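Workshop Tips: Comparing Grippers on Table-Clearing Work

Issued by the Waris Workshop Office. Revised 30 August 2020.

These notes are intended for members who are fitting a new end effector to a two-armed bench system and wish to know whether it will cope with ordinary household clearing. They replace the June sheet, which dealt only with wooden blocks and gave too favourable a view of several fingertips.

Choose the load before choosing the gripper. A trial made up entirely of firm, square objects will flatter almost any pair of fingers. The remains of a meal are a better test, as they bring together thin plastic, curved shell and articles that roll. Lay them on a dark mat, secured at the corners, so that pale items stand out clearly to the camera.

Before the first run, close each gripper fully and check that the two tips meet along their length. The Dronska fingers supplied to this office met at the point but stood apart at the root, and had to be shimmed. Cables should be given enough slack for a full turn of the wrist – a tight cable will pull the arm off its line long before it fails.
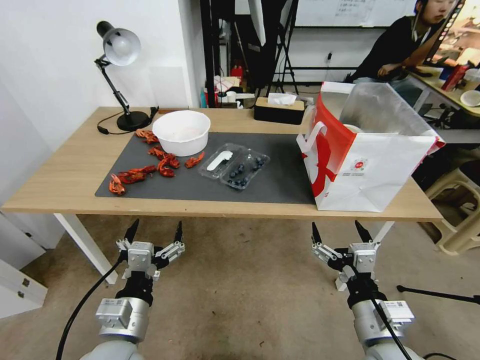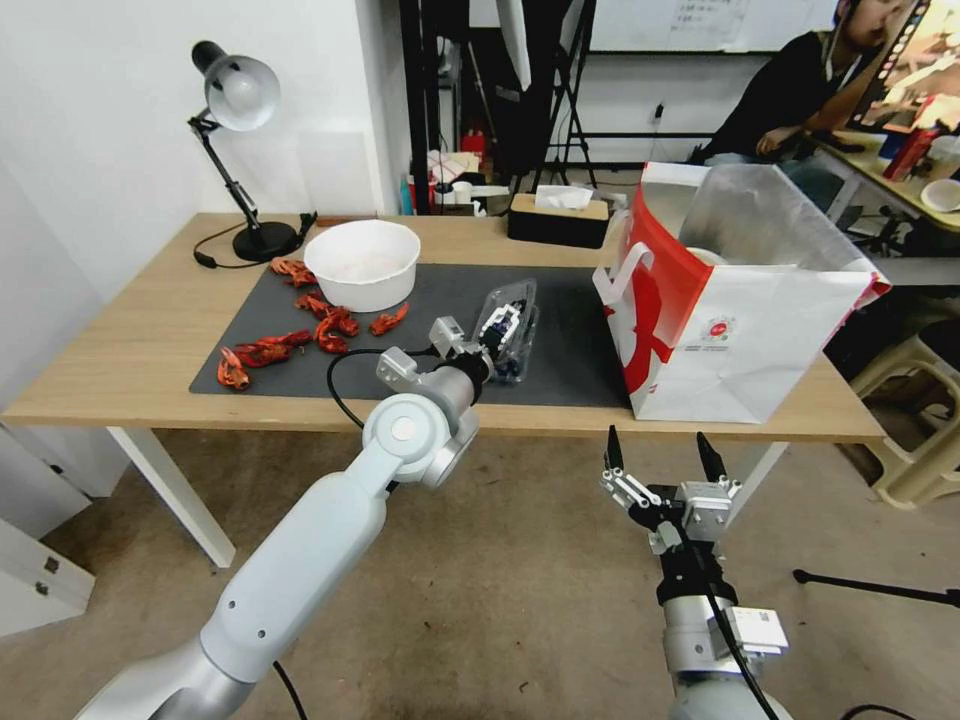
Fingertip shape deserves more attention than closing force. Ah-rin Cho, who drew up the present method, recommends beginning with a narrow tip and changing to a broad pad only if items are repeatedly dropped. Pointed black fingertips such as those fitted here can be directed at a single piece of crayfish shell without disturbing its neighbours, but they bear on a small area, and the force setting should be lowered before they are used on a clear plastic package. Start at setting 2 on the Skustico controller and go no higher than 5 for any thin-walled packaging. If the plastic creases, reduce the setting and take hold nearer a moulded edge.

Shell should be approached from above, with the fingers placed across the curve. An approach along the curve tends to push the piece away over the mat. Claws are best left until the body sections have been dealt with.

The Lim pads gave a steadier hold on bowls and spoons. They were slower to release small items, and sticky residue made this worse. Wipe the pads with warm water and a little washing-up liquid after every 7 runs, and dry them thoroughly. Solvents should not be used.

Keep the lighting the same throughout a comparison. A desk lamp moved between runs will alter the reflections on clear plastic, and the results for one gripper can no longer be set fairly against those for another.

Record drops and crushed items in separate columns. Maëlys Leblanc has combined the earlier sheets into one log, which now holds 2,194 attempted grasps – members may consult it at the workshop desk on request. New entries should state the fingertip fitted, the force setting and the item handled.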